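Sheehan Home Video – Catalog Supplement

THE BULTISLEY LIGHT
Two-tape VHS set / Catalog number 676

Street date: Tuesday, February 9, 1999
Running time: feature, 98 minutes; supplement, 21 minutes
Format: VHS, NTSC, Hi-Fi stereo
Picture: letterboxed at 1.85:1
Color, not rated

The Bultisley Light is a supernatural mystery set in a harbor town during the last week of the herring season. A relief keeper arrives to find the lamp already lit and the logbook filled in for the next nine days. The film played a short theatrical run and was then out of circulation. Sheehan Home Video has licensed it from Drorport Pictures for its first release on tape in North America.

The transfer was made from a 35mm interpositive held by Drorport. Earlier broadcast copies were taken from a 16mm reduction print, which lost detail in the night exteriors and cropped both sides of the picture. The new master restores the full width. Reel four shows light vertical scratching for the first two minutes. The damage is in the element itself and could not be removed without softening the picture.

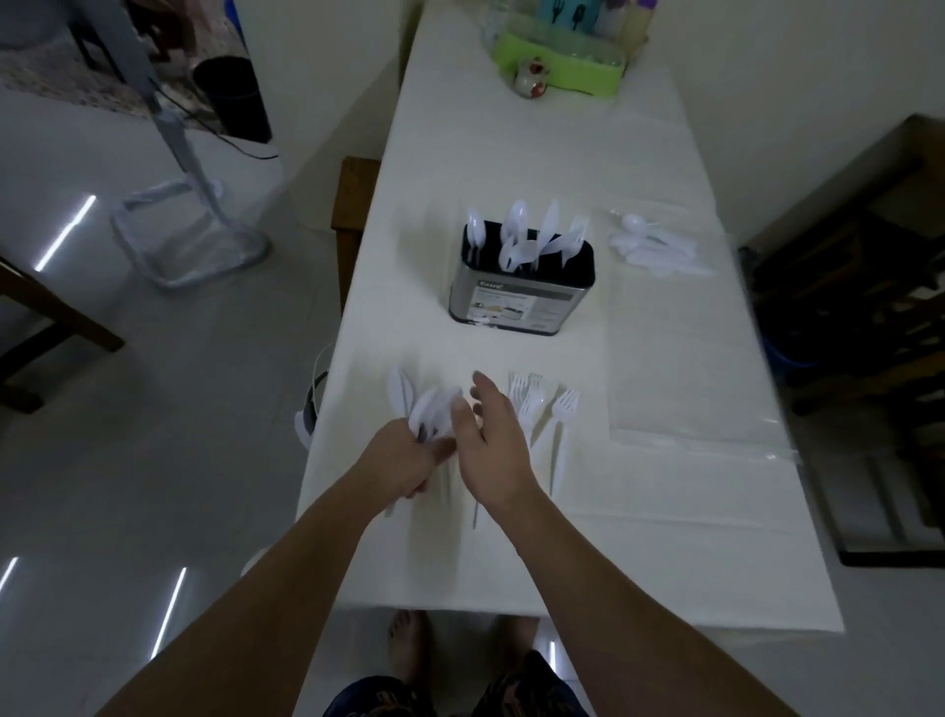 Sound has been remastered from the original magnetic tracks. The foghorn cues in the final reel are at their theatrical level, so viewers with small speakers may want to lower the volume before the stairwell sequence. Mono decks will play the linear track, which carries the same mix folded down.

Tape 1 contains the complete feature. Tape 2 contains the supplement:

Lighting the Tower, a short program on the miniature work
Original theatrical trailer
Alternate opening titles (silent)
Stills gallery with production notes

Both tapes are recorded in SP mode and housed in a double-width clamshell case. The sleeve uses the original poster painting. A folded insert lists the chapters with counter times for the feature.

The first pressing is limited to 1,000 numbered sets. Numbers are stamped on the insert and cannot be requested. A single-tape edition without the supplement is planned for September – it will carry a different catalog number and a standard cardboard sleeve.

Also available from Sheehan: Illik, the earlier feature from the same production company, on one tape in SP mode. Illik is presented full frame, as no widescreen element has been located.

Dealers should order by catalog number. Defective tapes will be exchanged for the same title only. Sets returned without the numbered insert will be replaced with an unnumbered copy.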